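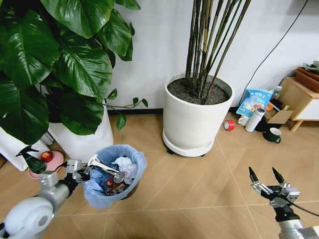 4.3 Scoring a bin episode

1. Open the Rilham log and pick the first unscored episode. Episodes run from 1 to 1341. Do not start with the interesting ones. You will score all of those and then go on holiday.

2. Play the head view at normal speed, once, with your hands off the keyboard. Raters who pause on the first pass tend to mark the gripper down for hesitating when it was the rater who hesitated.

3. On the second pass, mark three moments: REACH (the gripper crosses the rim), HOLD (it closes on something) and CLEAR (it has left the bin, with or without company).

4. At HOLD, choose what is held: item, rim, liner or nothing. If you can't tell, choose "can't tell". It is a real category and Pal, our scoring tool, reports it separately.

Note: The liner folds over the rim, so rim and liner are often the same grip. Score it as rim if the bin moves with the gripper, and as liner if only the bag does. We argued over this for most of February and the rule above is what was left standing.

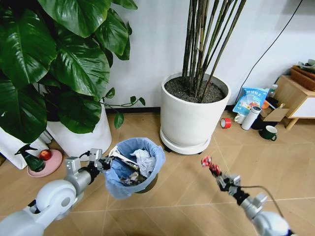
5. Score the second arm too, even when it does nothing. Enter IDLE if it stays open and away from the bin throughout. The Bemari policy we are comparing against was trained on one arm and has opinions about the other, most of them expressed near the plants.

6. Leave the background alone. The mugs, tape and snack bag on the right are distractors and carry no score unless a gripper touches one. In that case enter BUMP and the time.

Caution: Do not tidy the floor between episodes. One well-meaning clear-up cost us 50 episodes, all of which had to be thrown out because the layout no longer matched.

7. Save. Pal writes the scores to the Skuria folder and refuses to overwrite an older file. If it complains, rename yours. Do not rename the other one.

Known limits

Pal reads at most 3000 frames per episode and drops the rest without a word. Check the counter in the bottom bar before trusting a late CLEAR. Times are stored in steps of 1000 ms, so a quick grab can have REACH and HOLD on the same tick. Leave them as they are.

Last revised April 9, 2026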